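Grerell finger pads, textured, set of two pairs
Maker: Flastadari
Sold by: Ladley

Replacement pads for two-arm tabletop work with soft packaging. The surface has a diamond pattern, so a thin bag does not slide so easily when it is held by the edge.

Please read before you order. The pads are only one part of safe work. At Ladley we follow these rules for zipper pouches, and we ask our customers to do the same:

Grip force stays under 18 N for an empty pouch.
Only one arm enters the shared area, unless the program has a handover step.
Cables are tied to the frame and checked at every shift start.

Zipper pouches on the table:

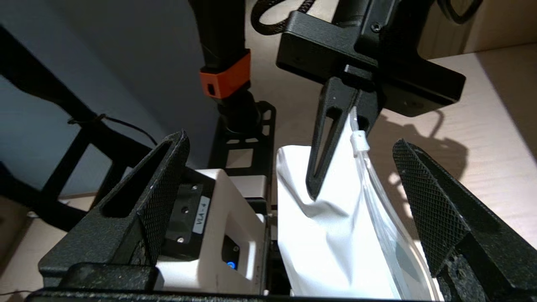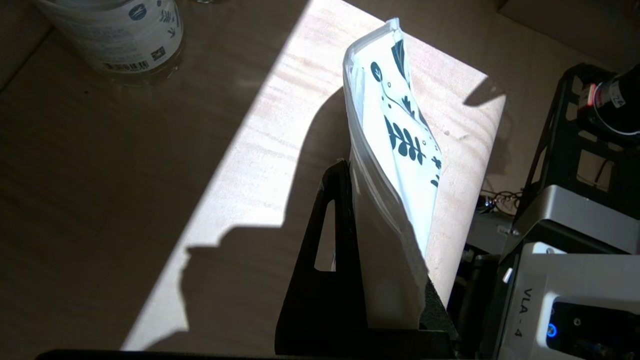

Direct sun on the table is a frequent question. Shiny plastic gives strong reflections, and the wrist camera can lose the edge of the bag. Our standard says to repeat the camera check when the light changes, and in any case every 30 minutes.

Pads must be replaced after 25 working days or when the pattern becomes smooth, whichever is first. Please do not clean them with solvent. Use water and a soft cloth.

Delivery is 8 days. For the full rule sheet, write to Sang-wook Ko at the Ha office and mention your arm model.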